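Two arms, toy vegetables, and my Wednesday

I keep reading that the way to get a robot to do chores is to show it. You hold a pair of handles, or you drag the arm around by the wrist, and the machine watches itself being moved. Do that enough and it picks up the habit. Programming is over, say the people selling the handles.

So I spent most of Wednesday at Givano, where a friend of a friend got me a seat at one of the sorting stations. I wanted to see how much showing was involved.

The job was putting toy produce into bins. I've done this job with a three-year-old. The station runs on Paline, their name for the remote control side of things, and you sit at a smaller pair of arms that the real ones copy. Squeeze your hand and the gripper closes. It took me a whole morning to stop overshooting. I got 290 tries logged by the end of the day and I would call maybe half of them something I'd want a machine to learn from. The rest had me nudging an eggplant sideways, swearing, and nudging it back.
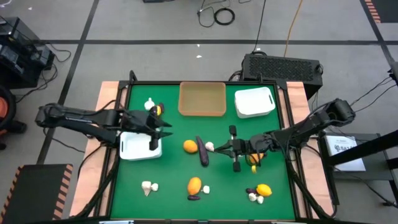
The garlic was the worst. An orange is forgiving, you come down more or less over the middle and close. A little clove skids off if you catch it by the edge, and you have no feeling in your fingers to warn you. All you get is what you see, and half the time the gripper is in the way of the thing you're trying to grab. I started picking up cloves from a funny angle, tilting my wrist way over so I could look past the fingers. Worked fine. But now that's in the recordings, and the robot is going to think tilting is part of the task.

I brought this up and was told the Tveit model "averages that out." Maybe. If 2 people come at a clove from opposite sides, the average goes straight through the middle and hits it on the head. They have an answer for that too, and I didn't follow all of it, so I'll leave it there.

What bugs me more is the price sheet. The starter bundle from Mirnov gets you 699 recorded demonstrations of one task. One! Move to a different table, or swap in real lemons that roll and have soft spots, and I couldn't get a straight answer on how many more you'd need. "It depends" came up 3 times.

I don't want to be unfair. Driving the arms is fun, and by late afternoon I could hand things from one side to the other without dropping them, mostly. I can see it beating the old way, where somebody typed in positions for a week. But a person still does the work, over and over, sitting down, with sore thumbs. I'd like to see that person's hours on the price sheet next to everything else.

I've asked to go back in June and watch it run with no one on the handles. Will post if they say yes.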